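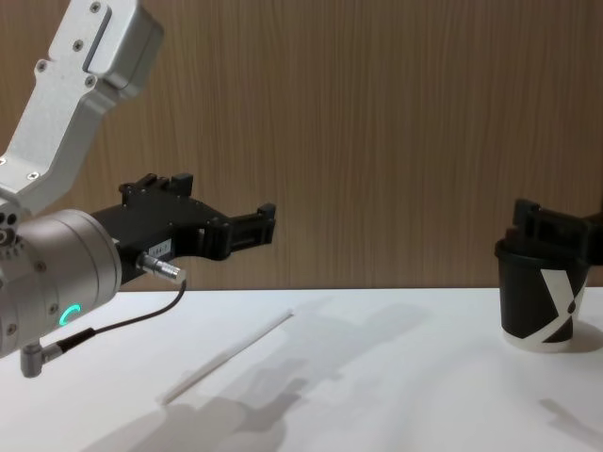

Section 4. First Start-Up and Programming

Complete Section 3 (Plumbing Connections) before you start this section. The bypass valve must be in the BYPASS position, the brine tank must be empty, and the power adapter must be unplugged. The steps apply to the Callimus 138 and Callimus 150 water softeners. Where the two models differ, the difference is stated in the step.

Start-up takes most of a morning, and the house will have no softened water until it is finished. Untreated water remains available at all taps while the valve is in BYPASS.

4.1 Before you begin

You will need:
Two bags of pellet or cube salt
A clean bucket
A flashlight
The hardness test strip from the accessory bag
The installation card (inside front cover of this manual)

Do not use rock salt or ice melt. Rock salt leaves grit in the brine well and will block the injector screen.

CAUTION: Do not connect the softener to a hot water line. Hot water damages the resin bed and voids the warranty.

NOTE: If the building is supplied by a well, have the water tested for iron before you program the unit. The test strip in the accessory bag measures hardness only.

4.2 Filling the resin tank

1. Close the main shutoff valve to the house.
2. Open the nearest cold tap downstream of the softener. Remove the aerator from the tap.
3. Open the main shutoff valve slowly. Water will flow through the bypass and out of the tap. Let it run until it is clear of flux, tape fragments, and pipe debris.
4. Close the tap.
5. Plug in the power adapter. The display shows the model number, then 12:00 with a flashing colon.
6. Press and hold REGEN until the motor starts. The valve moves to the BACKWASH position. Wait until the motor stops and the display shows BW.
7. Unplug the power adapter. The valve stays in BACKWASH.
8. Turn the inlet side of the bypass valve one quarter of the way toward SERVICE. You will hear air leaving through the drain line.
9. Wait until a steady stream of water runs from the drain line with no spitting. Then turn both sides of the bypass valve fully to SERVICE.
10. Let the drain line run until the water is clear. A light amber color at first is normal and comes from the new resin.
11. Plug the adapter back in. Press REGEN once to advance through each remaining position. Wait for the motor to stop before each press.

CAUTION: Opening the inlet quickly in step 8 can push resin up into the control valve. If beads appear in the drain water, return the valve to BYPASS and see Section 8.2.

Check every joint for leaks before going on. Look at the drain line clamp with the flashlight as well as the inlet and outlet fittings. The clamp is hard to see once the cover is on.

4.3 Preparing the brine tank

1. Lift the lid and check that the brine well is upright and the cap is seated.
2. Remove the cap and look down the well. The float must move freely on its rod. Lift it by hand and let it drop.
3. Pour clean water into the tank until it is just above the salt platform. On the Callimus 138, which has no platform, fill to the molded line inside the tank.
4. Add salt. Keep the level below the top of the brine well.
5. Replace the well cap and the lid.

NOTE: The overflow elbow on the side of the brine tank is a gravity drain. Its hose cannot run uphill at any point, and it must not be joined to the drain line from the control valve.

In a damp basement, leave the tank no more than half full. Salt that sits for months in humid air can form a hard crust – called a bridge – with an empty space under it. The tank then looks full while the softener makes no brine. To check for a bridge, push a broom handle straight down through the salt. Do not strike the sides of the tank.

4.4 Setting the clock

1. Press SET. The hour flashes.
2. Use the arrow keys to select the hour. The PM indicator is a dot at the upper left of the display.
3. Press SET. The minutes flash. Adjust them the same way.
4. Press SET again to store the time.

The clock does not adjust for daylight saving time. An error of one hour does not affect softening, but it does move the regeneration cycle. Reset the clock in March and November if the cycle time matters in your household.

A backup capacitor keeps the clock running through short power failures. Program settings are kept in permanent memory and are not lost.

4.5 Setting the hardness

1. Dip the test strip in untreated cold water for one second. Do not shake off the excess.
2. Compare the strip with the color chart on its envelope. Read the value in grains per gallon.
3. If the water contains iron, add four grains for each part per million of iron.
4. Press SET until the display shows H followed by a number.
5. Enter the total and press SET.
6. Write the value on the installation card.

If your water report gives hardness in milligrams per liter, divide by 17.1 to get grains per gallon. Round up to the next whole number.

4.6 Setting the regeneration mode

The controller has two modes.

METERED (display shows F). The unit counts gallons used and regenerates on the night after the remaining capacity falls below the reserve. This is the factory setting and is suitable for most homes.

CALENDAR (display shows D). The unit regenerates after a fixed number of days whatever the water use. Select this mode only if the meter cable is disconnected or the meter is awaiting repair.

To change the mode, press SET until F or D appears, press either arrow key, and press SET again.

In METERED mode, a gallon limit can also be entered. The factory limit is 2000 gallons on the Callimus 138 and 4000 gallons on the Callimus 150. When the limit is reached the unit regenerates that night, even if the calculated capacity has not been used up. Lower the limit if the water contains iron. Do not raise it.

4.7 Setting the regeneration time

The factory setting is 2:00 a.m. Untreated water passes to the house while the unit regenerates, and the house should not draw hot water during this period.

1. Press SET until the display shows R followed by the time.
2. Select a new hour if needed. Minutes cannot be changed.
3. Press SET.

If two softeners are installed on the same supply, set them at least three hours apart. Pressure may be too low for the second unit to draw brine while the first is in backwash.

4.8 First regeneration

1. Wait two hours after adding the salt.
2. Press and hold REGEN until the motor starts.
3. During the BRINE stage, remove the well cap and watch the water level. It should fall slowly. If it does not change, see Section 8.4.
4. Leave the unit to complete the cycle. The display returns to the time of day.
5. Run the cold tap from 4.2 for several minutes, then refit the aerator.
6. Test the water with a second strip. The result should be zero or one grain.

NOTE: Hot water will stay hard until the water heater has been emptied by normal use. This can take a day or more – longer with a large tank.

4.9 Settings record

Copy the final settings to the installation card and keep it with the unit. A completed card looks like this:

Model: Callimus 150
Installed by: Tiago Barros
Owner: Catarina Cunha
Raw hardness: 14 grains
Iron: 1 ppm
Value entered: 18
Mode: F
Gallon limit: 4000
Regeneration time: 2:00 a.m.

Have the card at hand when you call for service. Continue with Section 5, Routine Care.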